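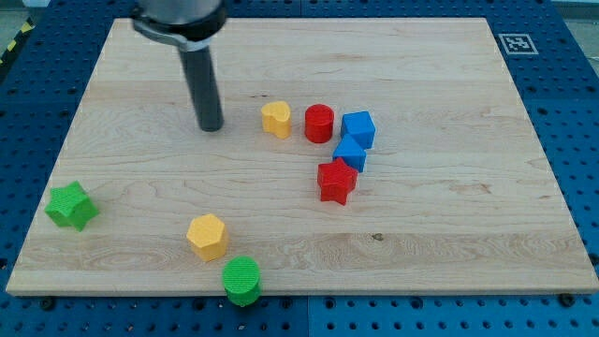
5 min read

I have been carrying the same phone since before my youngest learned to tie her shoes, and she is now old enough to roll her eyes at me for it. So when the battery started dropping from half to nothing in the time it takes to walk the dog, the whole family got very excited. Mom is getting a new phone! There was talk of colors. There was talk of folding ones. I was sent links at breakfast.

I did not get a new phone. I got a new battery, and I have had such a nice few weeks with it that I want to tell you the whole story, which is longer than it needs to be, so get yourself a drink.

My phone is a Surnska, the plain model from four generations back, with the slightly rounded corners and the headphone jack that I still use every single day. I bought it in a hurry after the one before it went into a lake (my own fault, and I don't want to talk about it). It was the cheapest thing on the shelf that had a decent camera and I never expected to grow fond of it. But it fits my hand. I can reach the top corner with my thumb, and I can't say that for any of the ones I tried at the mall.

And I did try them. I spent most of a rainy afternoon in March going from counter to counter, picking up phones on their little security cords. They are beautiful, I will give them that. The screens are so bright that my own looked like it had been left in a window for years. The new Surnska has a camera that can take a clear picture of the moon, and the young man at the counter showed me a moon he had taken, and it really was a very good moon. I asked him how the phone was for making calls and he had to think about it.

The one I liked best cost a little over 600 dollars. I stood there holding it and trying to picture the thing I would do with it that I can't do now, and all I came up with was the moon.

I went home and looked at the battery page in my settings for the first time in my life. If you have never done it, most phones have one somewhere, and it tells you how much of a charge the battery can hold compared to when it was new. Mine said 71 percent. I had no idea whether that was terrible, so I read about it until past midnight, and the general feeling among people who care about these things is that under 80 you will start to notice. Well, I had noticed. The phone would say it had a third left and then simply go dark in the grocery store, with my list on it. I came home with three kinds of mustard and no eggs.

There is a repair place in Tuncombe, between the dry cleaner and the place that used to be a video rental, and I must have driven past it a thousand times. I went in on my lunch hour. The woman there turned the phone over a couple of times, asked me which model year it was, and said she could have it done by four. Fifty-five dollars with the part. I asked if it was worth doing on something so old and she shrugged and said she carried an older one herself.

I will confess that I was nervous handing it over. I had backed everything up the night before, twice, because I have a real fear of losing the pictures. (Please back up your pictures. Do it tonight, it can run while you sleep.) Then I had a whole afternoon with no phone, and I kept reaching into my bag for it like a person patting around for glasses that are on her head. I drove back the long way and got stuck behind a school bus and didn't mind a bit.

She also cleaned out the charging port, which I hadn't asked for. I had been propping the cord up with a folded bit of cardboard to make it connect, for months, and had come to think of that as just how the phone charged. She showed me the lint. It was a shocking amount of lint! It clicks in now like it did on the first day, and I have thrown the cardboard away.

Since then I have been charging it at night and going to bed the next night with plenty left. I know that is what phones are supposed to do. I had forgotten.

A few things I did while I was at it, in case you are nursing an old one along too:

I took off every app I hadn't opened since the holidays. There were 13 of them, including two different apps for identifying birds and one for a gym in Valtley that has closed. I also moved all the videos over to the computer, and that freed up 110 gigabytes between the phone and its little memory card. It scrolls faster now, or I have talked myself into thinking it does. Either way I'm enjoying it.

I turned the screen brightness down in the evenings. I turned off notifications for everything except calls, texts and the school. The quiet is lovely, and I'd have done that years ago if I'd known where the setting was.

I bought a new case, a green one, from Farías, so that the family would have something to look at. My son said it looked like a new phone. Then he asked whether it could do the moon.

The one real worry is the updates. Surnska has stopped sending new versions to my model, and the safety fixes are supposed to keep coming for a while yet, but they will stop sometime too. I do my banking on the thing, so when they stop I'll go back to the mall and be a good sport about it. I wrote to ask them for an end date and got a very cheerful reply that did not have a date in it. If any of you have the same model and have heard something more definite, please leave me a comment. I'd also like to hear from anybody who has found a small phone, a truly small one, with a headphone jack. I've been told they don't make them anymore, but I was told that about my favorite mascara too, and I found four tubes of it in a drugstore at the beach.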